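Notes from the kitchen bench - the house rules get a second page

Some of you have asked what we settled on after the April meeting, so I promised Alina I'd write it up for this issue. It's not exciting reading, I'll admit, but I've come around to liking it more than I expected to!

The short version is that the Grecu team now works from two pages of rules. It used to be one page, and most of that page was about the emergency stop. Bogdan wanted to leave it that way. Ruxandra had just come back from a visit to Stunham, where they have a proper written practice for every kind of task in a home setting, and she was pretty firm that we needed something like it. I sided with her (sorry, Bogdan).

So, page two is all about the workspace. Soft items only on the plate while a new routine is being tried. Nothing with a blade within reach of the arm. Bowls and canisters may stay out on the counter, but they go along the wall side. Cables get looked at before power goes on, every session, even if you were the last person in there. And if a task moves to the floor or to a cabinet, that's a new task and it gets its own check sheet - you don't carry the counter one over.

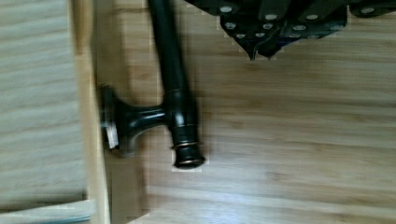
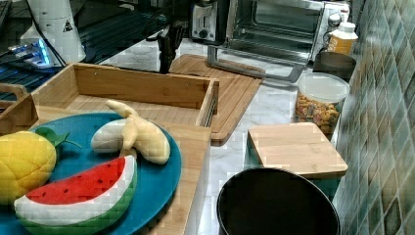
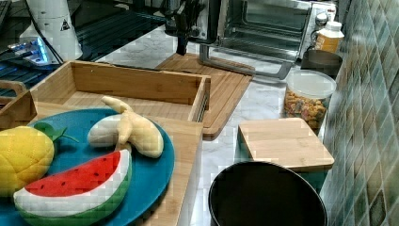 The part we argued over longest was speed. Heriberto's draft said to run any first attempt at a slow setting for 60 minutes before turning it up, and I thought that was way too cautious. An hour is a long time to stand there with your hand next to a stop button. But he'd gone through our old logs, all 900 entries, and he made a good case that most of our odd moments came early in a session, when somebody was in a hurry to get to the interesting bit. I gave in. We kept the hour.

We also agreed that two people sign off on any change to the rules, and neither of them can be the one who asked for the change. Idalina at Rimgate suggested that one, and I wish we'd had it last year when the Wukimdale arm got its new reach limits and half of us found out at lunch.

If you'd like a copy of both pages, ask Alina, and please send her your own lists too. She's collecting them, and she'd especially like to see how other groups handle glass.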